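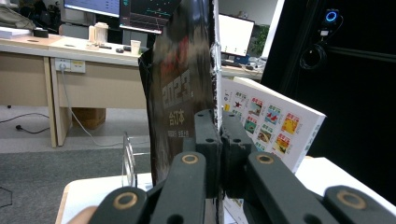 Pinzas de mano Pirkell: ¿sirven para revistas?

Trinidad Peñalver
¡Hola! Quiero grabar demostraciones colocando revistas y tomos gordos en un soporte acrílico. Me tienta el kit Pirkell de 2 pinzas, ¿alguien lo ha usado con papel?

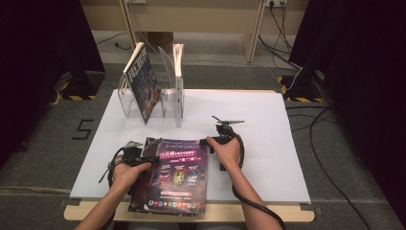 Me preocupan sobre todo las portadas satinadas, que resbalan una barbaridad.

Charoen Kaewmanee
¡A mí me encanta! Llevo más de 2,163 agarres y sigue fino. Con tomos gruesos, sujeta por el canto y cierra despacio.

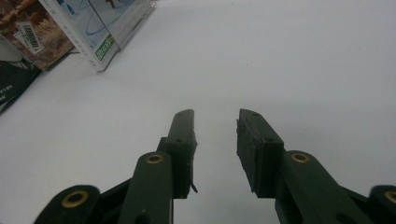 Repasa también las almohadillas: si se despega una tira, el papel se engancha. El recambio de Yensuk me llegó en siete días.

Jokik
Yo tengo las Pudis, van bien. Con revistas no he probado.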